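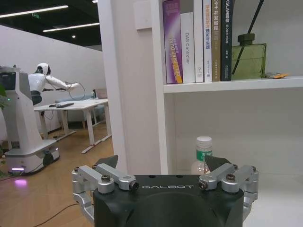

Is the shared bookshelf project on track to finish by the end of the grant period?

The shelving part should finish in June. The part about getting people to keep the shelves in order is behind, and I would not promise a date for it.

Progress report to the Gethin Fund
Shared technical bookshelves, Brerkircombe office
Prepared by Saadet Karakaya

Where the money stands

The grant was $3000. The largest single purchase so far was $899 for the Trelletti shelving, paid to Arkico on delivery. Book replacements, labels and a small lending cabinet make up most of the rest of the plan. The cabinet has not been ordered. I held it back on purpose and explain why further down.

Arkico's original quote included assembly. Their crew put the units together but did not level them, and when I asked about it I was told leveling is a separate service. It is not listed as a separate service anywhere in the quote. We leveled the shelves ourselves one Saturday morning with a borrowed spirit level and a packet of felt pads. I have asked for a partial credit and have heard nothing back. Please don't count that credit as income in your own records until I write to say it has arrived.

What is in place

The white units are up and in use. The boards are deep enough for the larger textbooks, which was the main complaint about the old metal racks, and a row of books will stand upright without a bookend as long as the row is fairly full. When it is half full they lean, then slide. The catalog describes the surface as "self-steadying" and I would like to know what they tested it with.

Books are now grouped by subject. The main run of engineering titles is mixed in language, with English and Chinese spines next to each other, and I decided against splitting them. Readers who came looking for a book on SLAM were usually willing to look at whatever stood beside it, in either language, and splitting the shelf would have broken that up. A few staff disagree with me on this. Their argument is that anyone who reads only one of the two has to scan twice as many spines, and it's a fair argument. If the loan slips show people giving up on that shelf I will change it.

Spine height has been more of a nuisance than language. Short volumes disappear between tall ones. The white "DAS Controller" book is a good case: it is shorter than the purple one on its left, the lettering is gray on white, and I have twice been told it was missing. Our labels were supposed to fix this. The first batch was printed too small to read from standing distance, so it was wasted, and the second batch is waiting on a decision about size that I should have made a month ago.

What is not working

The plan we sent you said the shelves would hold books and nothing else. I wrote that sentence and I no longer believe it. Things settle on a shelf when it is at hand height. There is a square green glass reed diffuser at the end of the row of books, there is something small and flat in orange and yellow next to it, and the compartment underneath has a bottle of water standing in it. None of it takes much room. My objection is to liquid stored near paper, and I have raised it at two staff meetings with no result that I can measure.

The diffuser has its defenders. The old room smelled of carpet glue and people like the change. I would still rather see it on the windowsill. For the bottles I have asked for a plain tray on the side table, which costs next to nothing and which I would try before spending any grant money on signs. I have never seen a sign keep a shelf tidy for longer than it took the tape to curl.

The weekly check is also behind. The plan called for one check a week, recorded on a sheet by the door. There should be 9 sheets for this reporting period and I have 6. The gaps fall in the weeks when I was out, so the check depends on one person remembering it. That is a weak arrangement and the report you approved made it sound stronger than it is.

The lending cabinet

I said I was holding this back. Trelletti's locking cabinet looks good on paper and their sales office is very keen on it. My doubts are these. We have lost few books, as far as I can tell, and the ones we do lose tend to turn up on desks. A lock would slow down borrowing a great deal in order to stop a small amount of forgetting. The cabinet is also narrower inside than the open shelves, so the big volumes would have to lie flat.

If you feel strongly that the cabinet should go ahead as written, I will order it. My preference is to move that money to replacement copies of the titles with broken bindings, and I would need your agreement in writing before doing so.

Next steps

Second batch of labels, larger type, dark on light. I will print one sheet and look at it from across the room before paying for the rest.

Tray for drinks on the side table.

A second person for the weekly check. I have someone in mind who has not yet said yes.

A reply from Arkico about the leveling, or failing that a final letter from us.

A count of loan slips for the mixed-language shelf, to be included in the June report along with the receipts.

One request. The reporting form asks us to rate "user satisfaction" from one to five and I have left it blank. I asked people at the kettle and they said it was nice, and I can't turn that into a number I would want to sign. If the field is required, please tell me what you would accept as evidence and I will collect it before June.

Saadet Karakaya
Brerkircombe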